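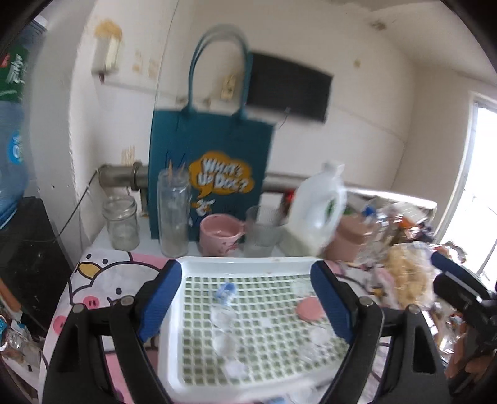 ## Ticket 3002: clear counters going astray in the sorting tray

**Raised by:** Yvonne Cheetham
**Opened:** 10/17/20
**Item:** Skidado sorting set, white tray with lattice insert
**Status:** open, workaround in place

### Fault as reported

Transparent pieces are hard to find on the lattice once the tray has been filled. Coloured pieces are picked out at once. The clear ones are passed over, and some are still in the tray when the set is packed away. The count at the end of a session then comes up short and the table has to be searched.

A second complaint was added later the same day: pieces end up on the tablecloth in front of the near rim.

### Set-up

- White rectangular tray, pale green and white lattice insert.
- Printed tablecloth, white and pink, cartoon animals with thick dark outlines.
- Jar and tall glass kept in a row behind the tray.
- Mixed small pieces: clear, blue, salmon-pink, one flat piece with a faint lilac tint.

### Checks

1. Insert lifted out and put back. It sits level. No rocking when pressed at the corners.
2. Insert turned end for end. No change.
3. Tray wiped and dried. No change. The clear pieces take on the colour of whatever is under them, so over the lattice they show mostly as an outline.
4. Overhead light switched off, desk lamp placed low on the left. Better. The clear rounds throw a short shadow and can be told apart from the grid. The flat lilac piece is still easy to miss near the lower edge.
5. Lamp moved to the right. Same result, more glare off the tray.
6. Sheet of dark card, 200 mm wide, laid under the insert. Best result so far. The card does not cover the full width and leaves a pale strip at each side.
7. Tablecloth taken off, bare table. Pieces outside the tray found much faster. With the cloth on, a clear piece lying across one of the dark outlines is very difficult to see, and the pink areas are no help with the salmon-pink disc.

### Notes from the reporter

Yvonne would like to keep the cloth. The pieces roll less on it than on the bare table — tested with the round ones only. She has asked whether the Flivano tray would fit the same insert. Measured: it does not. The insert is 2 mm too long and bows in the middle when forced.

Van der Linden lists a dark replacement insert. Emailed to ask for the outside dimensions, no reply yet. Tilus does a plain one in grey, sold only with its own tray.

### Workaround

- Put the dark card under the insert before any pieces go in.
- Lamp low and to the left, overhead light off.
- Clear pieces in first and out first. Salmon-pink and blue can wait.
- Keep the jar for clear pieces only. Tip it out and count before the lid goes on.
- Run a hand flat along the cloth in front of the near rim before the tray is lifted. Do not shake the cloth out until the count is right.

### Outstanding

- Cut a second piece of card to the full width of the tray.
- Chase Van der Linden for the dimensions.
- Plain runner under the tray, on top of the printed cloth. Yvonne has one in a drawer and will try it.

Leave open until the full-width card has been tested.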